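Teaching by Hand Deserves a Better Budget

Programs that teach robots household work still spend most of their money on computing and too little on the people who perform the tasks. At Zorelar we hold that this order should be reversed. A folded sweater is a record of judgment: where to grip, when to let the knit settle, how far to bring the upper part over.

Remote control has its place, but it puts a screen between the worker and the cloth. A hand-held gripper lets an experienced person work at close to normal speed — and in an ordinary room.
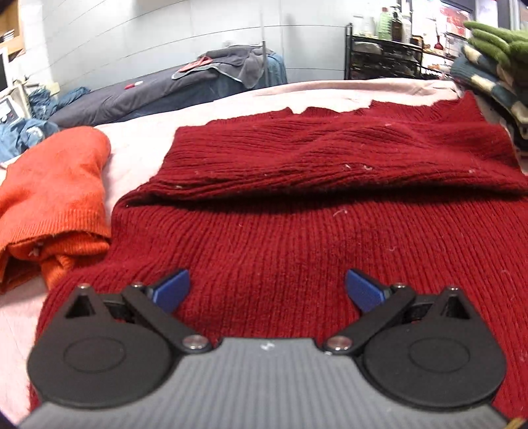 Brisa Ponce disagrees in part, and has written to us that remote control at least keeps the demonstrator within what the robot's arm can reach, while a person's wrist will go anywhere.

The objection is fair. We would answer it by training demonstrators for 2 weeks before any recording is kept, and by paying them as skilled staff. Semdale should adopt the same rule for its December intake.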